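To: rallix-dev
Subject: Re: [rallix-dev] left arm stalls at rack after grasp, planner reports start state in collision
From: Aníbal Grajales

On the 2.x branch you wrote:

> Running the kitchen task against current head. Left gripper closes on the
> front item in the dish rack, then every plan request comes back
> START_STATE_IN_COLLISION. Right arm carries on with the drawer as if nothing
> happened. Inflating or shrinking the padding makes no difference. Reverting
> to the March tag clears it. Is this the attach change, or is my scene file
> out of date? I'm using the one from the Sawatzky repo with the rack mesh
> swapped in.

Both, in part. Your scene file is fine for the cabinet and the mat. It is out of date for the rack, and the attach change makes that visible.

Before r2746, attaching an object to a gripper copied the allowed-collision entries from the object's support surface. Anything the object was resting on stayed exempt until the first waypoint had cleared. That was a side effect of how the scene diff was built and was never documented. r2746 builds the diff from scratch, so the exemption has to be requested. A plate standing between pegs is in contact with the rack by definition, and the planner now says so.

The layout I tested against on the Nullville bench has the rack at the near side of the mat, in view of the arm base:
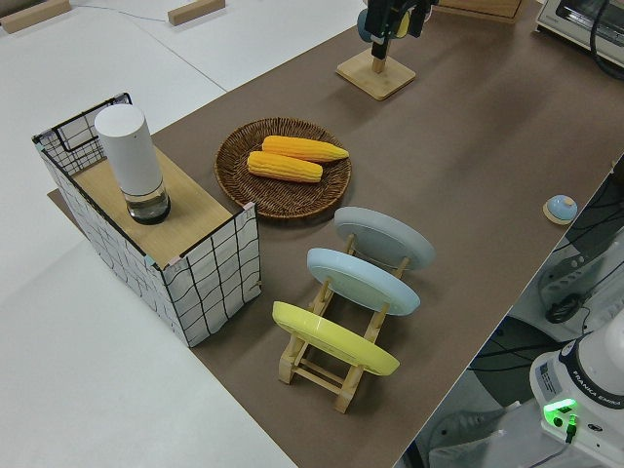

The rack mesh in the repo is a single convex hull. Three plates standing in a hull are three plates inside a solid block, and no amount of padding will get you out of that. Swap it for the decomposed version (rack_parts.yaml, on the Plallton branch) and keep the pegs as separate primitives. The file loads more slowly but the distance queries are cheaper once it is up.

Then request the exemption explicitly at attach time:

 attach:
 object: rack_item_front
 link: left_gripper_tcp
 allow_touch: [rack_pegs, rack_base]
 release_after: first_clear_waypoint

Leave neighbouring items out of allow_touch. If the front item can't leave without brushing the one behind it, the retreat direction is wrong and should be fixed in the grasp annotation.

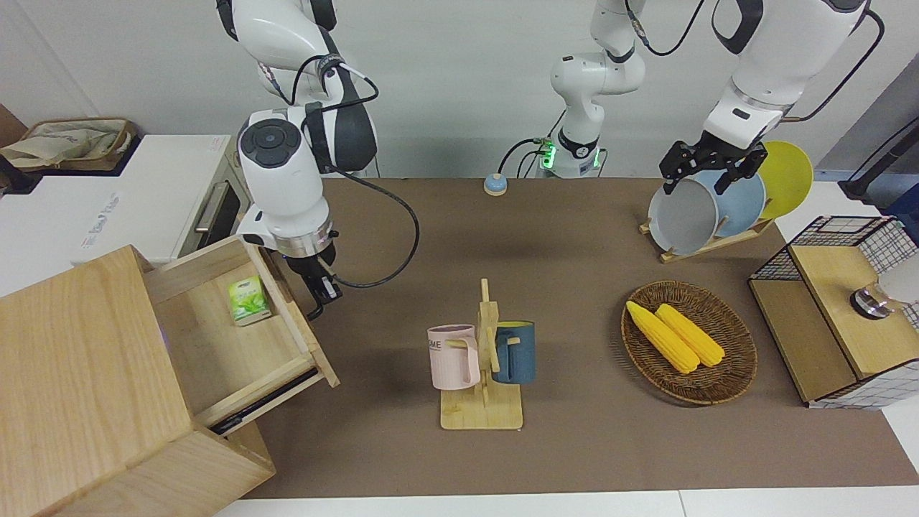 Left gripper on the rim of the grey plate, right gripper over the open drawer.

With the pegs split out, the start state validates at this pose and the planner returns a retreat along the plate's own plane. The older hull fails at the same joint values, every time.

On the second half of your question, the right arm is behaving as designed. The two arms have separate planning groups and separate failure queues. A failed request on the left doesn't pause the right unless the task declares a barrier. I would add one here, as the drawer trajectory was planned with the left arm assumed to be moving away, and a stalled left arm makes that assumption stale:

 barrier:
 groups: [left, right]
 on_failure: hold
 timeout_s: 7

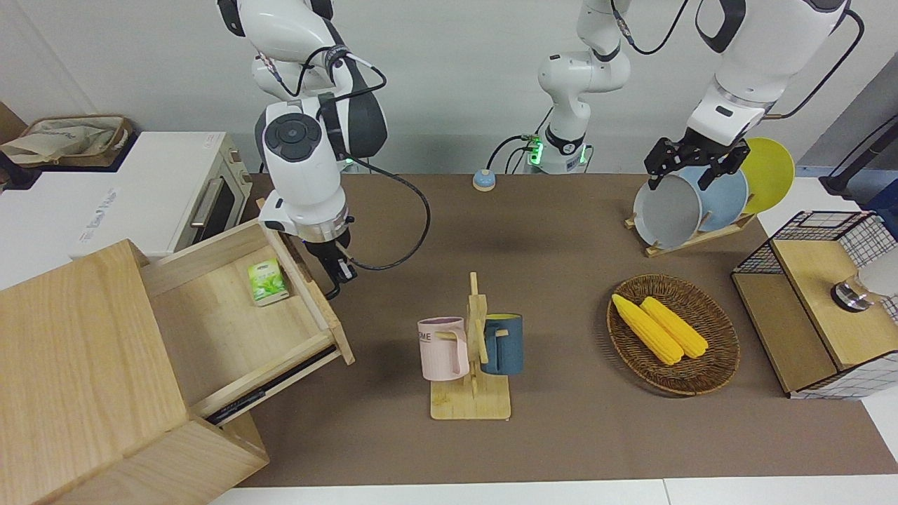

Both arms over the table, right gripper at the front edge of the drawer.

Hold means hold position with the controller active. It doesn't open the grippers. If you want the left side to let go on timeout, write that as its own recovery step, and check the drawer joint in the scene first. The cabinet model has the drawer as a prismatic joint with no state source, so it stays wherever the last task left it in software, whatever the real one is doing. Set it from perception or set it by hand at startup.

Perception has one related problem. The head camera segments the plates from directly overhead, where a plate on edge gives very little surface to fit. The fitted normal flips between frames, and the attached geometry flips with it. I get steadier fits by taking the fixed camera for anything in the rack and the head camera only for things lying flat, such as the corn tray.
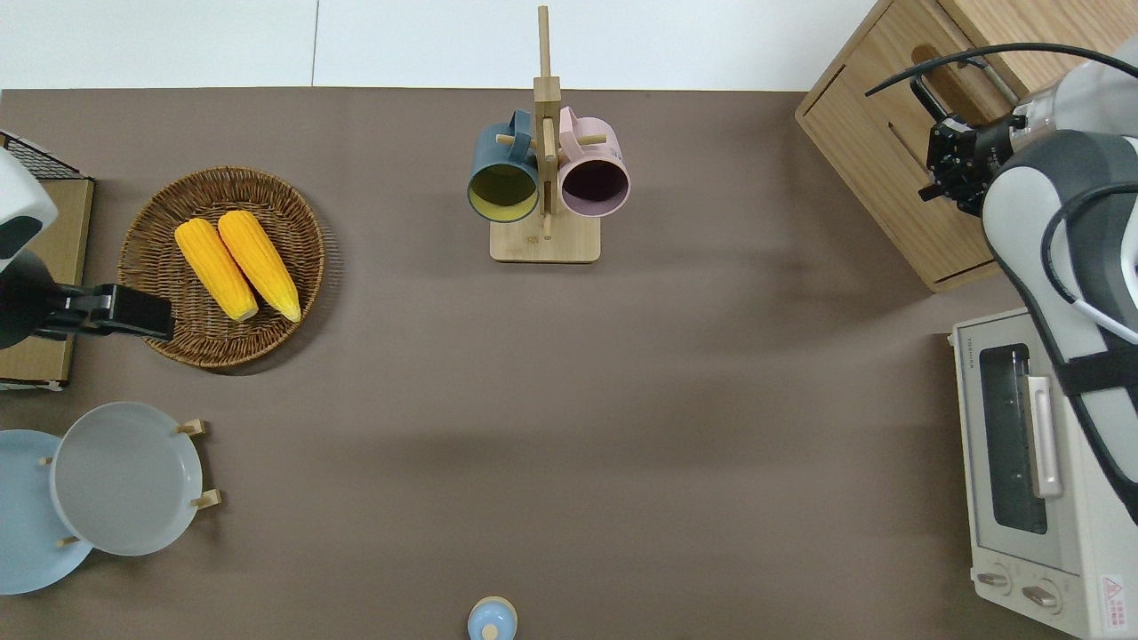 Source selection is per object class in fusion.yaml. Set prefer: fixed for rack_item and leave the rest at default. Don't average the two sources. The extrinsics agree to 2 mm at the centre of the mat and get worse toward the edges, and an averaged pose for a thin object ends up in neither place.

Order I'd do it in: rack mesh, allow_touch, fusion setting, barrier. If it still reports a start state collision after the first two, send the contact pair list from the planner log with verbosity at 2, and the hash of the scene file as loaded. The hash printed at startup is taken before includes are resolved, so use the one from scene_dump.

I'll put a deprecation note in the changelog for the implicit exemption. It should have been there already.

Aníbal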